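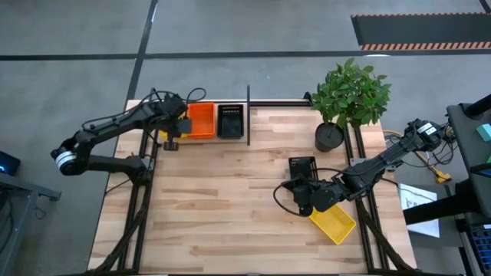 Picking the bench build back up. For anyone new: two arms on one table, in a shared workshop, meant to sort small parts into bins. I've been at it since the winter and post when there's something to post.

Both arms are on their rails now. The left one went on in May and the right one followed after I redrilled its mounting plate. The plates are grey metal and the rails are black, so you can at least tell at a glance which bit is supposed to move.

I wanted rails so I could shift each arm forward or back without drilling again. I've already moved the left one twice, so they've paid for themselves.

The rails run front to back down each side of the bench. I had them running along the long edge in my first drawing. Mahlet Araya looked at it and asked where I planned to stand. Good question. I redrew it that night.

The bench top is joined wood planks from Fondberg, the cheaper grade with the dark streaks. It's 4 cm thick. I like it better than the metal top I had before. Bins don't slide as much and it doesn't ring when an arm sets something down too hard.

Someone asked about the finish. Two coats of hard wax oil. I'd do a third if I had the patience.

Bins are Pluvside. Orange, black and yellow. The color matters a little because I sort by it when I write the routines: orange for good parts, yellow for rejects, black for anything the program isn't sure of. I do the same on paper so I don't mix them up.

The back left row goes yellow, orange, black. The gap between the orange and the black is narrow and I'm going to widen it. The gripper needs more clearance on the way down than I gave it.

The other yellow one, near the right gripper, sits at an angle. For the final layout I want that side square to the bench, with a strip of wood screwed down as a stop. The routine assumes the bins are where I said they are and has no way to check.

The middle and the front left stay clear. That's the handover area, where one arm puts a part down and the other picks it up. I tried a direct gripper-to-gripper pass for a while. It was slow and it dropped things. Setting the part on the wood in between is less impressive and works much better.

Numbers for those who keep asking. Last full run was 181 parts, mostly plastic spacers and short bolts. It took 90 minutes. By hand I'm a lot faster than that, but I was eating lunch for part of it.

Of those, 4 ended up in the wrong bin. All of them were black spacers that went in with the bolts. I think it's my threshold and I haven't touched it yet.

Control software is Tufa, same as before. I looked at switching to Staver because the motion planning is nicer, but I'd have to rewrite every pick routine and I don't want to. Maybe next winter.

Cables are the part I'm least happy with. There's a wide loop at the right gripper and another one above the wrist. The slack is needed, or the wrist can't turn all the way, but a loop that size is going to catch on a bin rim one day.

Plan is a spring-loaded clip on the upper link, so the slack gets pulled back toward the elbow. If you've done this on a small arm and it held up, tell me what you used.

The outer end of the right arm is worse. It's a knot of black cables between the bench and the side table. The yellow cable goes down to its own plug at floor level and I can find that one in the dark. The rest need labels. I've bought the labels – they're in a drawer.

Yes, the plant lives there, back right corner of the bench. It's in the keep-out zone in the software, drawn as a box with a margin on every side. I have to make the box bigger each time it puts out leaves. The right arm has lost a little reach back there and I'm fine with that.

Reply to a question from yesterday: no, I don't run it unattended. I sit with it. The stop button is where my left hand rests and I've used it more than I'd like.

Next job is the clip, then the stop strip for the bins, then the threshold. After that I want to try mixed washers, which are thin and lie flat, and the grippers don't like flat things. I may need new fingertips.

I'll post the mounting plate drawing once I've corrected the hole spacing. The version some of you have is off by 2 mm on the right-hand plate, so please don't cut anything from it yet.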